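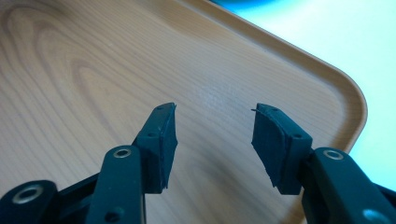 Figure 1. Wooden tray, close view.

Wheel Sealants and Brake Dust Retention on Painted Alloy Wheels
Final project report, Automotive Appearance and Surface Care
Josotora Technical College
Prepared by Lacey Crabtree and Marlies Holzer
Project supervisor: Joanne Lambert

Summary

This report presents the results of a student project on wheel sealants sold for home use. The project examined whether a sealant applied to a clean painted alloy wheel reduces the amount of brake dust that remains after a plain water rinse, and how long any such effect lasts under normal driving. Three products were compared: Nulley Wheel Sealant (a spray), Caputo Wheel Wax (a soft paste), and Atix Rim Coat (a liquid applied with a foam pad). Treated wheels generally rinsed cleaner than untreated wheels during the first half of the trial. The difference between the products was smaller than expected, and the preparation of the wheel before treatment had more effect on the outcome than the choice of product.

1. Background

Brake dust consists mainly of iron particles from the rotor and fibers and binders from the pad. It leaves the brake hot and settles on the face and barrel of the wheel, where it mixes with road film. If it is left in place through several wet and dry periods, the iron begins to rust and the deposit bonds to the clear coat. At that stage shampoo and a sponge are usually not enough, and the owner must use an acidic or iron-dissolving cleaner. Strong cleaners can dull polished metal, stain bare brake calipers, and damage a clear coat that is already chipped.

A sealant is intended to lower the surface energy of the clear coat so that dust and film adhere less firmly. Manufacturers' instructions commonly call for a wheel that is clean, dry, and cool to the touch. They give little guidance on how clean the wheel must be. The supervisor asked that this point be included in the work.

2. Vehicles and Preparation

The trial used 18 front wheels on vehicles belonging to staff and students. Front wheels were selected for their heavier dust load. On each vehicle the left wheel was treated and the right wheel was left untreated as a control. Each product was assigned to an equal number of vehicles. All wheels were painted silver or gray alloy with an intact clear coat. Wheels with diamond-cut faces were not accepted.

Every wheel, treated or not, was prepared in the same order:

Rinse with cold water from top to bottom.
Wash with a neutral shampoo and a soft brush, including the barrel as far as the brush would reach.
Apply an iron remover, wait four minutes, and rinse.
Dry with a microfiber towel kept only for wheels.
Wipe with isopropyl alcohol and water, mixed in equal parts.

The sealants were then applied according to their labels. Nulley was sprayed onto a cloth and spread. Caputo was worked in with the fingertips of a nitrile glove and buffed after it hazed. Atix was applied with the pad in straight lines and leveled with a second cloth. All vehicles were kept indoors overnight and returned to their owners in the morning. The trial began in January, which meant heavy road salt in the early weeks.

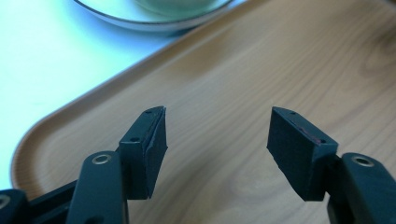

Can a sealant be applied over an older coat of wax?
The label directions for all three products call for old wax to be removed first, and the alcohol wipe in the last preparation step served that purpose in this trial.

3. Measurement

Vehicles were brought to the college shop at regular intervals. Each wheel was rinsed from a fixed distance with an unheated garden hose nozzle and allowed to drain. A white cotton pad was then drawn once along a marked spoke. The pad was compared with a printed gray scale running from 0 (no visible soil) to 10 (solid black). Two readers scored each pad separately, without knowing which side of the car it had come from, and the average was recorded. Where the readers differed by more than two steps, a second pad was taken from the neighboring spoke.

A total of 151 readings were recorded. Some appointments were missed, mostly in the later weeks, and one owner replaced the brake pads partway through the trial. Readings from that vehicle after the brake work were left out. The greatest distance covered by any one vehicle was 1,709 miles.

4. Results

In the early readings all treated wheels scored lower than the control wheel on the same vehicle. The gap was widest for Atix and narrowest for Nulley, although the two overlapped on several visits. Caputo gave the glossiest finish in the opinion of both readers, but its scores rose sooner than those of the other products, and by the later visits its treated wheels could not be told apart from the controls.

Nulley was the easiest to apply and left no residue in the lug recesses. Caputo dried white around the valve stem and had to be removed with a detailing brush. Atix required the most care. On one wheel it was leveled too late and left a visible smear, which was corrected with a light polish and a second application. That wheel was kept in the trial and noted in the log.

The effect of preparation became apparent on two vehicles whose wheel barrels could not be fully reached. On both, the treated barrel held nearly as much dust as the untreated one, while the spokes of the same wheel rinsed well. The authors believe that the sealant had been applied over dust that was already bonded to the surface. This part of the work was not planned as a separate test and should be read with caution.

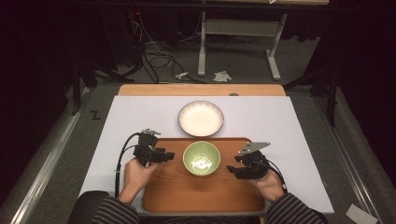 Darlene Penner, in written comments on the draft, asked why the wheels had not been taken off the cars for cleaning. In her experience the inner barrel is where most sealants fail, and she wrote that a hose test on the spokes alone "will flatter any product you put on."

The authors accept this point. Removing the wheels was considered at the planning stage and was dropped for lack of lift time. The spoke readings should be taken as evidence for the wheel face only.

5. Limitations

Driving style, pad material, and mileage differed from vehicle to vehicle. The left and right brakes of a car do not always produce the same amount of dust, and the treated side was not alternated. The gray scale depends on the judgment of the reader. No product was reapplied during the trial, although the Nulley label recommends a monthly top-up.

6. Recommendations

Owners who wash their cars often may find a spray sealant sufficient if it is renewed regularly. For longer intervals the liquid product performed better on the wheel face, provided that it is leveled promptly. Any future project should remove the wheels, alternate the treated side, and record the pad type of each vehicle.

Acknowledgments

The authors thank Joanne Lambert for supervision and Reece Birkett for the use of the wash bay. The reading log and the printed gray scale are held in the course office and may be consulted on request.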